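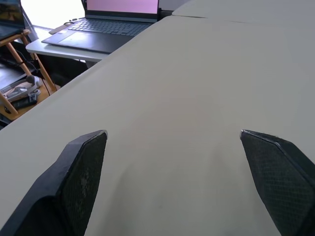
Projects / Progress reports

Kendetti Fund: Teaching by Demonstration for Small-Object Sorting
Second progress report, covering the period to the end of November

Submitted by Sabina Oravec, project lead, Ovar
Prepared for Elmarie Motaung, grants officer, Kendetti Fund

1. Purpose of the report

The present report sets out the work carried out under the grant since the first report was accepted in spring. It follows the headings agreed with the Fund. Financial tables have been sent separately by Otakar Krajčí and are not repeated.

The project asks whether people with no training in programming can teach a two-armed robot to put small personal objects in order. The operator guides the arms by remote control, the movements are recorded together with the camera views, and the recordings are later used to train a control model. The grant pays for the collection of the recordings, their checking, and a first round of training.

2. Position against the work plan

The plan called for 3,000 accepted demonstrations by the close of the grant. At the time of writing the total is a little behind the line drawn in the original plan, for reasons given in section 4. We expect to recover the difference before the final report and are not asking for an extension.

The move of the workstation from Štěpánek to the Tranov site was completed in the first weeks of the period. Both arms were calibrated again after the move, and the camera positions were checked against the earlier recordings. Demonstrations made before the move have been kept as a separate set until it is clear that the two can be mixed without harm.

Six operators have now completed the introductory course. The course was shortened from three mornings to two at the suggestion of Vilja Vuorinen, who found that new operators learned more from an extra hour on the controls than from the slides on arm geometry. The slides remain available as reading.

3. The jewellery task

The first report described the early tasks, which used blocks, cups and folded cloths. Those tasks are closed. Work has moved to jewellery, as foreseen in the proposal, and this has taken up most of the period.

The task is given to the operator as a short written instruction, such as placing a named piece in a compartment of the box or moving a display case to a clear part of the table. Chains are the hardest items. A chain changes shape whenever it is touched, and an operator working through the controls has no sense of touch to rely on. The closing force of the gripper must be judged by eye. 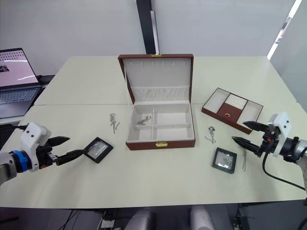
The box with the hooks in its lid has proved a useful test piece. It allows us to set tasks at several levels, from laying a necklace in one of the four compartments of the base to hanging a chain in the lid. The second of these is attempted only by operators who have passed the earlier levels. It asks for one arm to hold the chain open while the other steadies it, and at present it accounts for a large share of the rejected recordings.

The framed display cases with clear windows were added after advice from Janka Tichý. They are rigid and easy to grip by the edge, but reflections in the window can confuse the wrist cameras. Operators are now asked to tilt the case slowly, and to avoid turning the window straight towards the daylight. We shall report on whether this helps once enough recordings have been checked.

The tray with the ring cushion is used for the placing of single rings. The drawer below the cushion does not form part of any task so far. Its pull is very small for the present fingers, and we would prefer to leave it until the question of fingertips (section 5) has been settled.

4. Difficulties met

Checking is slower than planned. Each recording is watched in full by a second person, who marks the start and end of every step and rejects any attempt in which an arm was stopped by the safety limit. With the earlier tasks one viewing was usually enough. With chains the checker often has to go back and look at the wrist view as well, and the time needed has nearly doubled.

A fault in the clock of one recording computer led to the loss of 139 demonstrations in which the arm movements and the camera views no longer matched. An attempt was made to repair them by lining up the moment of first contact by hand. The results were not good enough and the recordings have been withdrawn. A check of the clocks is now made at the start of every session and the result is entered in the log.

Operator fatigue was raised in the Fund's comments on our first report. Sessions on the jewellery task have been limited to 40 minutes, followed by a break of at least the same length. Operators may also stop at any time without giving a reason. The share of rejected recordings in the last part of a session has fallen since the limit was brought in - though part of the improvement may simply be practice.

5. Changes requested

We ask the Fund to approve one small change to the equipment budget. The present fingers are well suited to boxes and cases, but fine chain tends to slip between the pads. We wish to order two further sets of narrower fingertips from the amount set aside for spare cables, which has hardly been touched. The total of the grant is not affected.

6. Work in the next period

Collection will go on with the chain and ring tasks until each level has its planned number of accepted recordings. A first training run on the jewellery set will start once the fingertip question is decided, so that the model is not trained on two kinds of hardware at once. 17 short trial tasks have been written for the evaluation, and the list will be sent to Elmarie Motaung for comment before it is fixed.

The Fund's visitors are welcome to try the controls themselves during the site visit at Tranov. We would suggest a morning, when the room is quieter and an operator can be spared to sit beside them. Questions on the recordings should be addressed to Sabina Oravec, and those on the accounts to Otakar Krajčí.

Filed under: Grant reports, Robotics, Tranov
Share this report (6)
0 comments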